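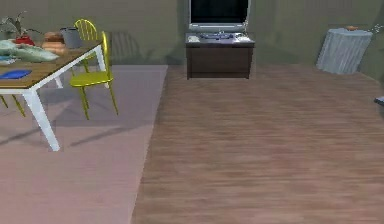 July 7, 2018

Made the lemon bars again this morning, the ones from Hema's card. Last time the middle stayed runny, so I gave the base 19 minutes by itself before the filling went on. It came out pale gold and held together when I cut it. Next time I'd use two lemons and leave out the third. Kenji said they were fine as they were, but he likes everything sour.

I was short on powdered sugar and had to drive over to Wudport for it. The store there only had the big bag. I also picked up butter, and a tin of apricots I didn't need.

Keisha called while the second pan was cooling. She wants a tray for Wayne's thing next weekend and asked if I could do something without nuts. I told her shortbread. I'll need 200 grams of rice flour for that, and I think the bag has been open since April, so I should check it.

The oven still runs hot on the left side. I turned the pan halfway through and the edges browned evenly.

Put six bars in the freezer. Wrote the new time on the card in pencil.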